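Condthorpe Robotics Design Project
Final Report, Section 4: The Missed Grasp Fault

4.1 Summary

During suturing trials in May the Murnitine two-arm bench ignored a close command on one of its wristed instruments. The controller reported the grasp as complete while the jaws were still open. The other arm then began its pull on the thread as though the first had hold of it. The operator pressed the stop button and the trial was ended.

A search of the stored logs found one earlier case, for a total of 2 missed grasps in 1,152 close commands. The earlier case had been put down to operator error at the time. We no longer think that was correct.

4.2 How a grasp is commanded

Zenus, our control program, sends a jaw target to the Vidmar motor board over a serial link. The board replies with an acknowledgment and starts the move. Full travel from open to closed is 1,950 encoder counts at the motor. Zenus waits for the acknowledgment, then for a "motion done" flag, and then releases the other arm to move.

The jaw position was written to the log but was not checked against the target. This was left out of the first version to keep the loop short, and it was never added back.

4.3 What the log shows

In both cases the encoder value stayed within normal noise after the close command. The acknowledgment arrived on time. The "motion done" flag was already set when Zenus read it, so the wait ended at once and the second arm was released. The delay between that release and the first rise in motor current on the second arm was 440 ms in the May trial, long enough for the operator to see that something was wrong -- the earlier trial did not record current, so no delay can be given for it.

The flag was left over from the previous move. The board clears it when a new move starts. If a new target arrives while the board is still saving its last status packet, the target is acknowledged and then overwritten, the move does not start, and the old flag stays up.

Wristed instrument at the closure line, jaws open, black suture thread in view:

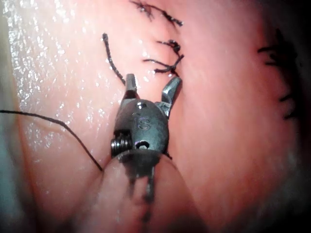
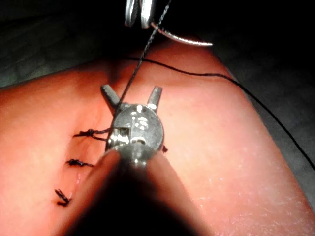
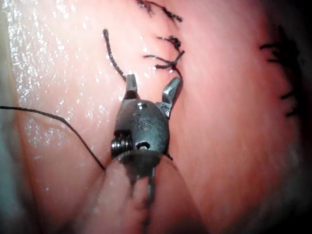
A reader of the draft objected that the stale flag explains why Zenus carried on, but leaves open whether the jaw itself was free to move. A cable that had slipped on its pulley, the comment went on, would also give open jaws after a close command, and the report should rule that out before blaming the board.

The point is fair and was checked. A slipped cable would let the motor turn with no jaw motion, so the encoder would show most or all of the commanded travel. It showed none. Motor current on the jaw axis also stayed at its holding level in the May trial, so a jammed jaw can be set aside for that case. For the earlier trial we have only the encoder trace.

4.4 Reproducing the fault

The jaw motor was disconnected from the instrument and run on the bench. With commands sent at the normal trial rate, the fault did not appear in an afternoon of running. We then changed Zenus to send each new target right after the status request. The fault appeared within minutes and kept coming back. The encoder and flag traces matched those from the trials.

4.5 Changes made

Zenus now reads the flag before each move and refuses to send a target if the flag has not been cleared. It also compares jaw position with the target after the move. If the difference is outside the set band, both arms hold position and the operator gets a message on the screen.

A jaw closed on thread or a needle stops short of full travel, so the band had to be wider than we wanted. The check will catch a jaw that has not moved. It will not catch one that has closed on nothing, and the operator still has to confirm by eye that the thread is held before a pull.

The overwrite on the Vidmar board has not been fixed. We do not have the source for that part of its firmware. Status requests and jaw targets are now kept apart in time, and the fault has not come back in bench runs.

4.6 Open items

-- Log motor current on every axis in every trial.
-- Repeat the bench test with the instrument attached.
-- Add a thread tension limit on the pulling arm, so that a missed grasp on the other side cannot lead to a full-length pull.
-- Correct the entry for the earlier trial in the fault record, which still reads "operator error".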